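galon-parts-log – README

Last touched November 5, 2019. Still a work in progress, the notes field especially.

What this is

A dataset of repair records from the Ginurville repair evenings. People bring in a lamp, a radio, a toaster, a kids toy, somebody at a bench tries to fix it, a paper slip gets filled in. The slips sat in shoeboxes for years. Now they are typed up and live in one CSV plus a couple of lookup tables.

Galon is the name of the typing-in tool, and the dataset kind of inherited it. No deeper meaning.

Good for: seeing what breaks, what gets fixed, which parts we keep running out of. Not good for: national statistics, brand rankings, anything legal.

What's in the folder

repairs.csv – main table, one row per item per visit
parts_used.csv – one row per part, joins on slip_id
categories.csv – the 40 item categories and their short codes
towns.csv – just Ginurville and Fusinmont for now
CHANGES – read this before you complain about column names
old/ – first export, kept for refrence, do not use

Fields in repairs.csv

slip_id – text, not a number. Leading zeros matter. Excel will eat them, so import as text.
town – G or F
season – spring or fall. We don't publish the exact evening.
category – code, see categories.csv
age_guess – owner's guess at the item's age in years. Often blank. Often wrong too.
fault_reported – what the owner said was wrong
fault_found – what the bench said was wrong
outcome – fixed, part, not, or advice
minutes – bench time, rounded to the nearest 5
notes – free text, lightly cleaned

Outcome codes, since these get asked about all the time:

fixed = works and went home working
part = needs a part, owner told which one, may come back
not = gave up, or not worth it
advice = nothing wrong with it, or a cleaning job, or the owner just needed the manual

A returning item gets a new slip and a new row. The column prev_slip links them if the owner still had the old slip. Plenty didn't. So don't count "part" rows as failures without checking for a follow up, some of those items were fixed later and we can't always tell.

parts_used.csv

Started later than the main table, so older slips have nothing here. Missing rows do not mean no parts were used. Columns are slip_id, part_type, source, qty. Source is either new, salvage or owner. Salvage means it came out of the donor drawers.

part_type is a short fixed list – fuse, switch, cord, plug, belt, bulb holder, capacitor, battery contact, board, wiring, other. "Other" is too big and we know it. Wiring covers anything that is more than one conductor bundled up. Board means a whole circuit board swapped, not a component on it.

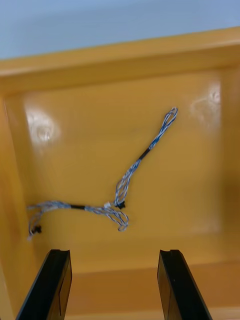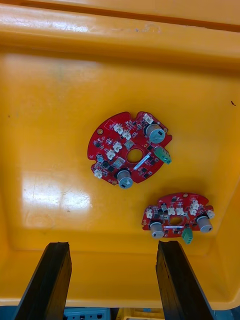

Wiring and board, one tray each.

Belts are messy. Early on people wrote "rubber band" for drive belts and sometimes they meant a real rubber band. Left as typed in notes, coded as belt in part_type.

How the slips were typed in

Two passes. First pass types exactly what's on the paper, spelling and all. Second pass adds the codes. Where the two disagree the paper wins. Bad handwriting is marked [?] in notes, please leave those in if you clean the text further.

Anything with a phone number, a street or an owner name was stripped before export. If you spot one we missed, tell us and delete your copy of that row.

Gruber is the script that does the checks (dates in range, codes exist, joins don't dangle). Run it before sending changes:

gruber check repairs.csv

It prints warnings and errors. Warnings are OK. Errors are not OK, fix them or we can't merge. It is slow on an old laptop, just let it run.

Known problems

– 50 slips from the first spring season have water damage. Typed as far as readable. Flag column damaged = 1.
– Fusinmont used its own form at first, with no minutes box. Those are blank, not zero. An early export had them as zero and somebody made a chart showing Fusinmont fixes everything instantly. Sorry about that.
– Category KT (kitchen, other) and KS (kitchen, small) overlap. Different benches used them differently. Merge the two if you need clean numbers.
– age_guess of 99 means "it was my grandmother's". Treat as missing.
– Sewing machines were refused for 3 seasons, then allowed again. The gap in the middle is real.
– Bench minutes don't include waiting or coffee. Some slips clearly do anyway.
– Bikes: not in here. Seperate group, separate paperwork.

Things people bring that didn't work out well as data

Phones. Nearly all "advice" because we send them to a shop. Printers, same. If you are looking at success rates by category drop both or say clearly that you kept them, they pull everything down.

Also note the pick effect. People who haul a vacuum cleaner across town on a rainy evening think it can be saved. The really dead ones went in the trash at home and never got a slip.

License and reuse

Free to use, including for teaching. Say where it came from. If you change the codes rename the file, please – there was a version going round with swapped outcome codes and it took us ages to sort out.

Contributing

Corrections to existing rows are the most useful thing. Send slip_id, column, old value, new value. One line per fix is fine, no need for a whole new file. New towns welcome, but get in touch before you print forms so the boxes match.

To do

– back-fill parts from the notes field, at least for fuses and cords
– split "other"
– scan the remaining May slips, they're still in the box
– decide what to do with items that came in twice the same evening
– French column names for the Fusinmont crew, asked for twice now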